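Kids' Corner | Stars and Stories

Why Do People Say the Moon Has a Sign?

Maybe you have heard an older cousin say, "I am a Leo." And maybe another person answered, "Yes, but what is your moon?" This sounds strange. There is only one Moon, and everybody has the same one. So how can a person have "a moon" that is different from the moon of a friend?

In this article we explain what people who like astrology mean by a moon sign, how it is found, and what astronomers think of it. You do not need to believe in it to understand it. Many people read about it for fun, in the same way that they read fairy tales.

First, two words which look the same

Astronomy and astrology both begin with "astro," and this comes from a Greek word for star. Astronomy is a science. Astronomers use telescopes and mathematics to learn what the planets and stars are made of and how they move. Astrology is a very old custom of giving meanings to these movements. It says that the sky at the moment of your birth tells something about you. Scientists have tested this several times and did not find that it works. But it has been part of stories, art and calendars for thousands of years, and so it is interesting to know.

The belt of twelve animals (and some people)

When we look from the Earth, the Sun seems to travel slowly in front of the stars during one year. It always follows the same path. The Moon and the planets stay close to this path too. Long ago, people in Babylon divided the path into twelve equal parts and named each part after a group of stars. This belt is called the zodiac.

The twelve signs are Aries the ram, Taurus the bull, Gemini the twins, Cancer the crab, Leo the lion, Virgo the maiden, Libra the scales, Scorpio the scorpion, Sagittarius the archer, Capricorn the sea goat, Aquarius the water carrier and Pisces the fishes. If you look carefully, you will find that one of them is not an animal and not a person. It is Libra, a pair of scales for weighing.

When somebody says "I am a Leo," they are speaking of their sun sign. It means the Sun was in the Leo part of the belt on the day they were born. The Sun needs one whole year to go through all twelve signs, so it stays in each one for a month, more or less. That is why all the children who have a birthday in the same week mostly have the same sun sign.

The Moon is much faster

The Moon goes around the Earth in a little more than 27 days. In this time it passes through the whole zodiac. If you divide 27 days into twelve parts, you get a bit more than two days for each sign. So the Moon hurries from sign to sign, while the Sun walks slowly like a grandfather.

Now you can see how two children can share a sun sign and still have different moon signs. Let us take two girls, both born in April, both in the Aries part of the month. The first is born on a Moon-in-Cancer day. The second comes three days later, and by then the Moon has moved to Leo. In astrology, they are both Aries, but the first has a Cancer moon and the second has a Leo moon.

Twins are usually born within the same hour, so they almost always have the same moon sign. But it can happen that the Moon crosses from one sign to the next just between them! Then one twin has one moon sign and the other twin has the next one. It is rare, but possible.

What is it supposed to mean?

In astrology the Sun stands for the part of you that everyone sees, for example how you act at school or in a game. The Moon stands for the inside part. It is said to be about feelings, about what makes you sad or calm, and what you want when you are tired. Astrologers also connect it with home and with memories from when you were small.

The signs are put in groups, and each group has an element. It goes like this:

Fire signs are Aries, Leo and Sagittarius. A fire moon is said to get excited quickly and also angry quickly.

Earth signs are Taurus, Virgo and Capricorn. An earth moon is said to like quiet days and things that stay the same.

Air signs are Gemini, Libra and Aquarius. An air moon is said to talk about feelings, or to think about them for a long time.

Water signs are Cancer, Scorpio and Pisces. A water moon is said to feel very much and to notice when a friend is unhappy.

Probably you find yourself in more than one of these. Most people do. Everybody is angry sometimes, and everybody likes a quiet day sometimes. A psychologist would say that such sentences are so wide that they fit nearly each of us, like a very big sweater. This is a good thing to remember when you read any horoscope.

How do people find their moon sign?

For the sun sign it is enough to know the birthday. For the moon sign you need also the year, and often the hour and the town. The hour is important on days when the Moon changes sign. The town is important because clocks are different in different parts of the world.

In the old times, people looked in a thick book with tables, called an ephemeris (say it: eh-FEM-er-is). It shows where the Sun, Moon and planets stand on each day. Sailors and astronomers used such books too, and the numbers in them are real measurements. Only the meanings are added by astrology. Today a computer does the same work in one second. If you want to try, ask a grown-up to help you, and do not type your full name or your birth date into a website alone.
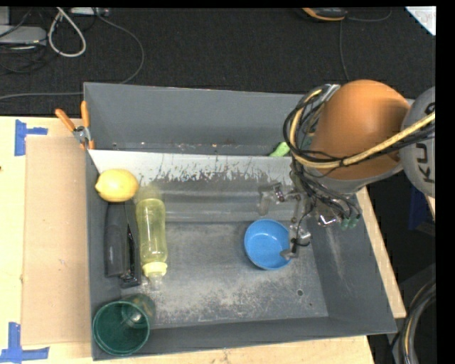
Lemlem Derese wrote to us after the first version of this page that her moon sign came out as Pisces on one site and Aquarius on another, and she wanted to know which site had made a mistake. Perhaps neither of them. There are two ways to draw the zodiac. One way begins the belt at the place where the Sun stands on the first day of spring in the north. The other way, much used in India, begins it by the stars themselves. Long ago the two ways agreed, but the Earth wobbles very slowly, like a spinning top, and so they have moved apart. Now the difference is almost one whole sign. So, Lemlem, look on both pages for the words "tropical" (this is the spring way) and "sidereal" (this is the star way).

Something to do at home

You can follow the real Moon without any horoscope. Take a notebook and go outside or to a window on 5 clear evenings. Draw the shape of the Moon each time, and write the hour. If there is a bright star near it, draw this star also. On the next evening you will see that the Moon has moved away from the star, to the east. It moves by its own width in one hour - this is quick enough that patient people can see it in a single night.

If the Moon is not there, maybe it rises very late, or it is a new moon and we cannot see it. Write this down too.

Small dictionary

Zodiac: the belt of sky where the Sun, Moon and planets seem to travel.
Horoscope: a drawing of the sky for one moment, or a text made from it.
Ephemeris: a table of positions in the sky.
New moon: the time when the bright side of the Moon is turned away from us.

245 shares | 5 comments

More from Stars and Stories
Why Is Mercury Called "Retrograde"?
The Goat With a Fish Tail: The Story of Capricorn
What Is a Blue Moon, and Is It Blue?
Twelve Animals of the Chinese Calendar
How the Days of the Week Got Their Planets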